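# Dish rack

A **dish rack** (also *plate rack*, *dish drainer* or, in parts of Canada, *draining rack*) is a frame that holds washed crockery upright so that water can run off it and air can reach both faces.
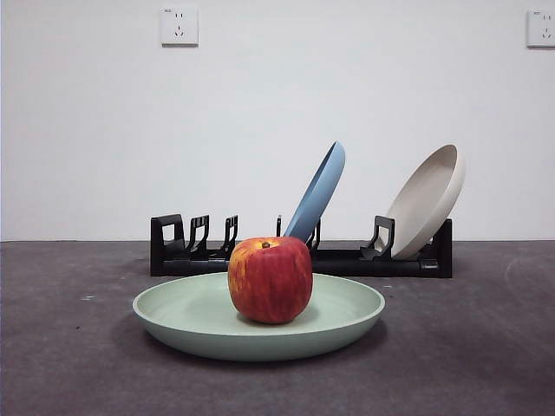

*A black plastic dish rack with two plates loaded. In front of it, a red apple on a mint-green plate.*

## Form

Most racks share a small number of parts. A base keeps the load clear of the counter, and a row of uprights, called dividers, prongs or pegs, forms the slots. End supports stop the outermost plates from falling sideways. On long, low racks the ends are often taller than the dividers between them and may be pierced with an opening, which saves material and gives the fingers something to grip.

Dividers may be straight, hooked or angled. A curved prong supports the back of a plate while leaving most of its face exposed. Slot spacing limits what a rack will hold: narrow slots suit flat dinner plates, while deep-rimmed plates and shallow bowls need wider ones or have to be placed in every second slot.

## Materials

Wooden racks were common in household sculleries and are still made, usually in beech or bamboo. They are gentle on glazed edges but turn grey and can go mouldy at the joints if left standing in water. Coated wire is cheap and light, though it rusts wherever the coating has chipped. Stainless steel lasts longer and costs more. Moulded plastic does not rust and comes in many colours, but it scratches and, in hard-water districts, collects a white film that shows most on dark racks.

## Types

- **Countertop rack.** Free-standing, with or without a drip tray.
- **In-sink rack.** Sits in the basin or on extendable arms across it.
- **Wall rack.** Fixed above the sink and often used for storage as well.
- **Cupboard rack.** Built into a cabinet with an open bottom. The type is widespread in Finland and Italy.
- **Single-row rack.** A long, narrow rack for plates only, with no cutlery cup. It takes up little depth on the bench.

## Use

Plates are normally loaded from one end, largest first, with their faces all turned the same way. Cups and bowls are placed upside down on the base where there is room. Heavy items such as casserole dishes are better dried flat on a towel, as their weight can spread or snap plastic dividers.

A drip tray should be emptied daily. Racks are cleaned with hot water and detergent, and mineral deposits can be loosened with diluted white vinegar. A bottle brush will reach the corners where dividers meet the base.

Single-row racks are also used to store dry plates in drawers and pantries, and to display serving platters.

## See also

- Crockery
- Draining board
- Tea towel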